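## Leave the path lights off after ten

The council wants to light the Fistine path from dusk to dawn. I walk it most evenings and I think the current arrangement, lights out at 10 pm, should stay.

The usual case for more light is safety. I take that seriously, having walked home along worse paths than this one. But the complaints I hear from neighbours in Flarner are mostly about the surface near the creek and about bikes without bells. Neither gets better with a lamp burning at 3 am. If people feel unsafe late at night, I'd sooner see money go into a later bus, so they have another way home.

Then there is cost. The proposal gives a figure of $2,000 a year in extra power. That's small for a council, but it leaves out replacing lamps, and the four that failed last winter took until August to fix. I'd want the lights we already have kept in working order before we paid to run them longer.

The houses on Brouwer Street back onto the path. Some bedrooms are around 20 metres from the nearest pole, and the new lamps are whiter than the old ones. Blinds help, though not much in January when the windows are open all night.

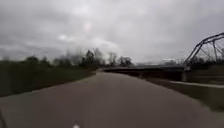
A trial would be reasonable. Run the lights until midnight for 12 weeks, ask the people on both sides what they thought, and publish the answers. If most want them on later, I'll accept it and buy thicker curtains.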